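July, planning the plate labelling cell

Spent a good part of the morning with Temitope going back over the Madex quote, and I think we're finally close to something we can send up the line. The render helps no end with bench space! I'd been fretting that the arm and labeller wouldn't share one table.
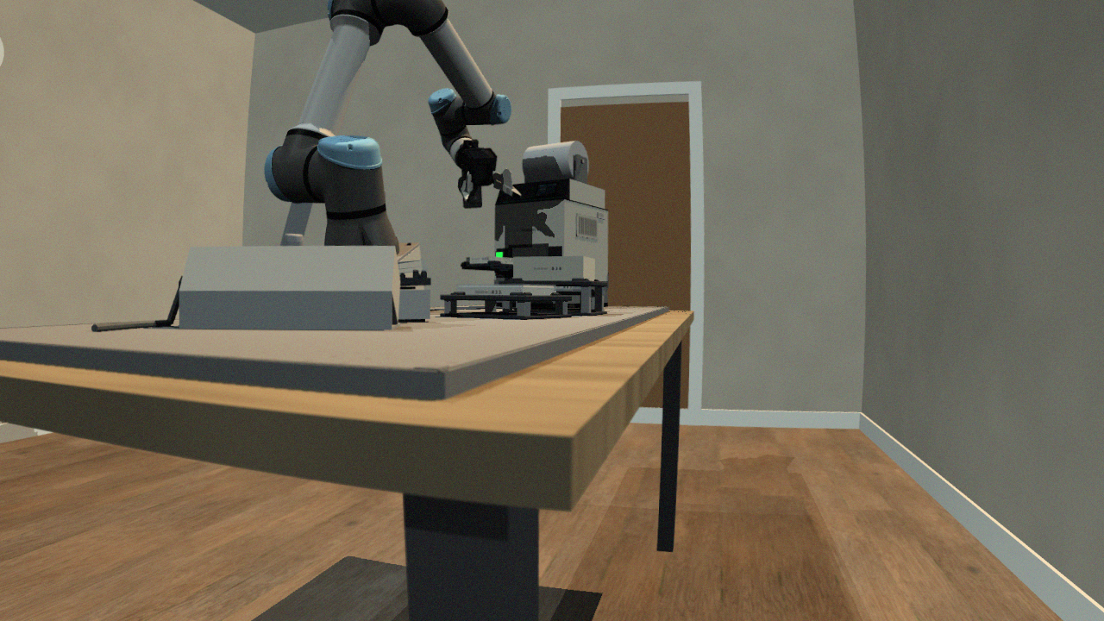
*Arm reaching toward the labeller, simulated layout.*

Musa wants four plate positions, and I've come round to it (grudgingly, as the holders from Ellitz are 56 dollars each and we'll want 6 with spares).

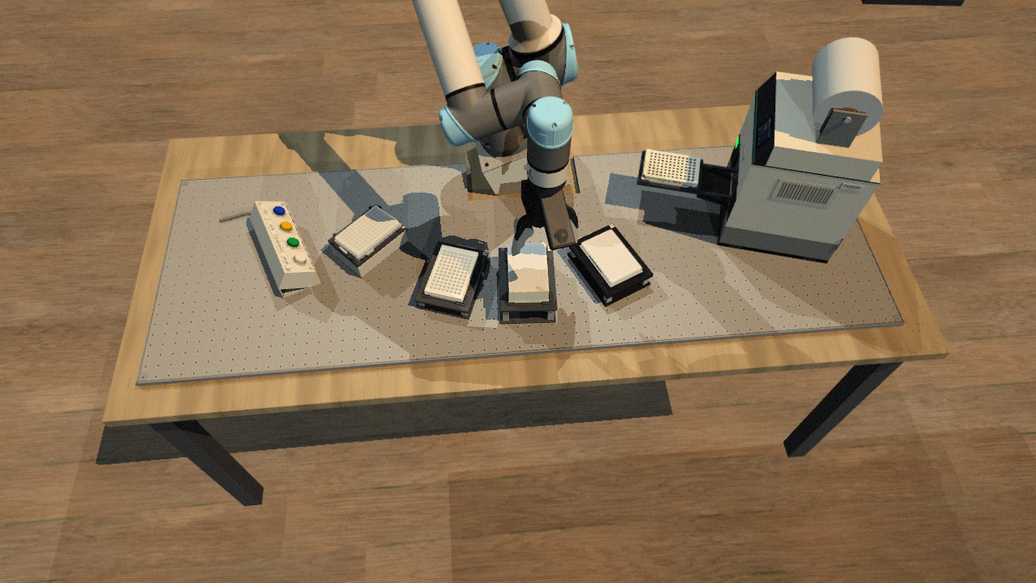 *Plate positions between the button box and the labeller.*

Gripper fingers are the bit I keep going back and forth on. Siu-fong reckons we should budget 700 for a second set, and having broken a few myself over the years I'm not about to argue with her.

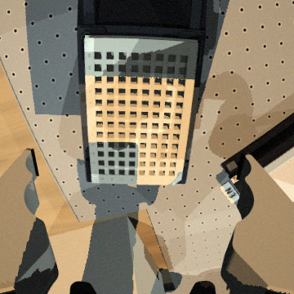
Do we buy the service plan in the first year?

Leave it until year two, and put the 3000 toward installation and training instead.

Still to sort out: the bench itself, a lockable cupboard for label rolls, and whether Ladi can get Nnaji to hold their price until the new budget opens. I'll ring them after lunch. 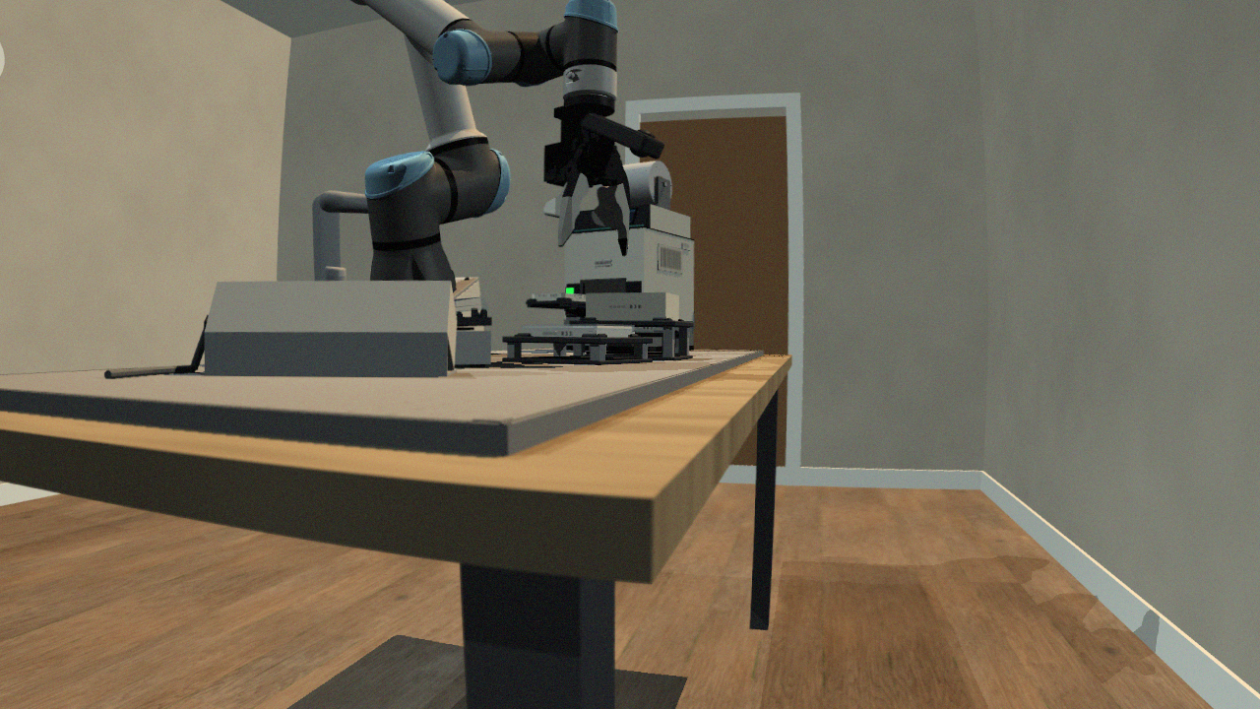 *Fingers apart over the stands, labeller behind.*

Musyoka has the spreadsheet now, so please send any changes to him.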